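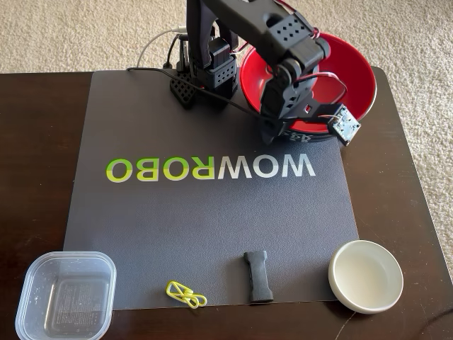
Tabletop arm on its mat, with the red bowl under the gripper.

Gredik Tabletop Set: house rules for recording
Last revised 11/02/2022

Thanks for having a look! This set holds 2103 episodes, and we've tried to write down how we'd like new ones recorded, so that yours will sit happily beside ours (and so we stop arguing about it over lunch).

Before you start
Keep the base on the mat and run the cables where the arm won't snag them. Small things like paper clips go near the front edge, well apart from the bowls. Any bowl or container is fine, whatever colour you like — just note it in the sheet.

While recording
Hands stay off the table once the arm is live. Allow 3 tries per item, then reset. Please keep the failed tries, we're rather fond of them and the Fusis folder has over 1000 already.

Naming
Use the Pruvus pattern: site, operator number, item, try. Older Dahlgren files have the item first and still need renaming.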